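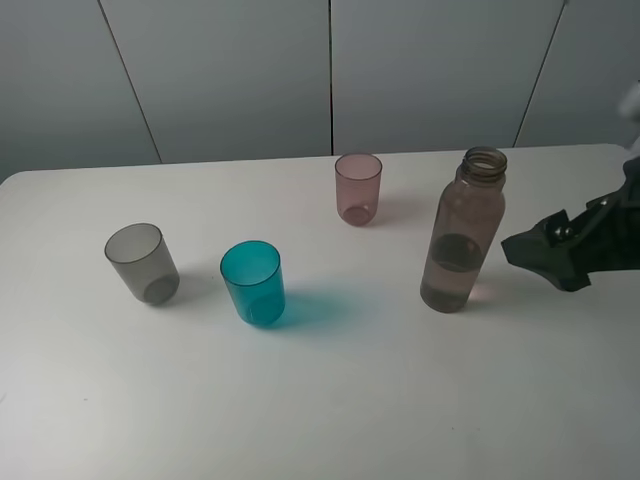

How to Get Smell and Stains Out of Plastic Cups (and Which Tricks to Skip)

I have read a lot of pages on cleaning plastic drinkware, and most of them copy each other. Vinegar fixes everything, baking soda fixes whatever vinegar missed, and if you mix the two you get a miracle. You get fizz. The acid and the soda mostly cancel out, and you are left rinsing salty water down the sink.

So I went through the usual advice on my own cups. My sister-in-law Tainá Xavier, who has three kids and a cabinet full of tumblers, did the same with hers. We didn't agree on everything.

What you need

Dish soap
Baking soda
Plain white vinegar
A soft sponge and a bottle brush
A dish rack with some air under it

Step 1. Work out what is wrong with the cup

Cloudy, stained and smelly are three different problems. Put a few drops of vinegar on a cloudy patch and wait a minute. If the patch clears, it was mineral film from hard water. If it stays cloudy, the surface is probably scratched or worn by the dishwasher, and no soak will bring it back. I don't care what the label on the spray bottle promises.

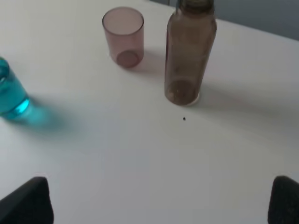 Tinted, see-through pieces on a white table.

Check in daylight if you can. Colored plastic hides a coffee ring better than clear does, and kitchen bulbs hide it better still.

Step 2. Wash it properly first

Hot tap water, a little soap, soft sponge. Get under the rim, where lip balm and milk collect. Half the cups I was ready to soak were fine after this, which makes me wonder about all those before-and-after stories.

Skip the green scouring pad. It takes off the stain along with some of the cup, and the next stain will settle into the scratches.

Step 3. Soak, but pick one thing

For film, use equal parts vinegar and warm water for 19 minutes. I set the timer for twenty and got impatient, and I doubt the last minute matters.

For smell, stir a spoonful of baking soda into warm water, fill the cup to the top and leave it overnight. It helped with juice.

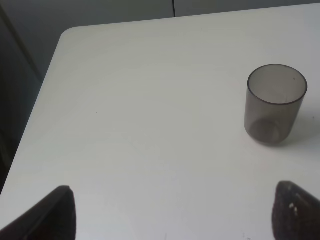
It did much less for coffee, and nothing at all for a cup that had held garlic dressing for a weekend. Tainá says two nights did the trick on hers. I sniffed it and was not convinced.

I also tried Jestex tablets, at 38 cents each. They worked as well as the baking soda did, so I went back to the baking soda.

Step 4. Dry it all the way

Stand cups upside down on a rack, never flat on a towel. A damp towel traps air inside, and that stale cabinet smell often starts right there. Don't stack them until the next day.
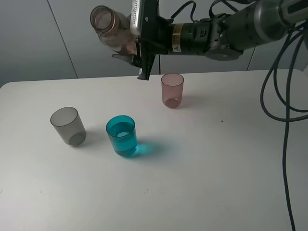

White tabletop, three cups.

Step 5. Know when to quit

If a cup is sticky after washing, cracked, or still smells after two soaks, use it for paint water or let it go. Check your local recycling rules before you toss it in the bin, as plenty of places won't take cups even when they have the triangle on the bottom.

Last updated 2022-09-04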